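To: restonier-users
From: Baran Manipulation Group, Ploltenance Institute
Date: 2020-07-17
Subject: Re: [restonier-users] Wrist view only, soft objects

A member of the Prirton group wrote:

> We have read the notes on the January release and would like to
> repeat the soft-object result before we plan our own trials. The
> notes say that the policy was trained on 2,000 demonstrations and
> that the overhead view was dropped for the last stage. Was it
> dropped for all objects or only for the fabric ones? We have
> 500 demonstrations of our own and would prefer not to record them
> again.

The overhead view was dropped for all objects. The wording in the release notes was unclear on this point and will be corrected.

The final stage of Restonier takes the wrist view and the finger positions as its only inputs. In our trials the overhead view helped the arm reach the right area, but it added little once the fingers were close to the object. With fleece and other soft material it did some harm, as the policy learned to aim for the center of the outline and closed on a thick part that slid out of the grasp. When trained on the wrist view alone, it more often chose a fold or a loose flap.

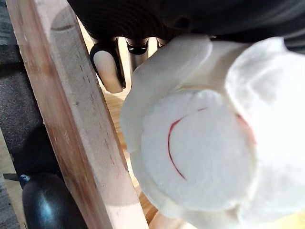
Does the method need a depth sensor at the wrist?
Plain color input is enough for the final stage, and all results in the release were obtained without depth.

The close view has a cost. A soft white object can fill much of the picture at short range, and pale fabric washes out under bright light. We therefore varied the brightness of the training pictures — by a wide margin, and separately for each demonstration. Groups that leave this step out should expect weaker results on white or cream material.

As to the 500 demonstrations already recorded at Prirton, they can be used as they stand if the wrist view was saved with them. The overhead files may simply be left out of the index. We would suggest setting aside a part for testing before any training is done, and keeping all demonstrations of one object on the same side of that split.

Our own test set held 300 grasps, none of them on objects used in training. The per-object table is in the results folder of the release. Please note that the second column gives first attempts only — retries are listed separately.

Further questions on the split or the index format may be sent to this list.

Baran Manipulation Group
Ploltenance Institute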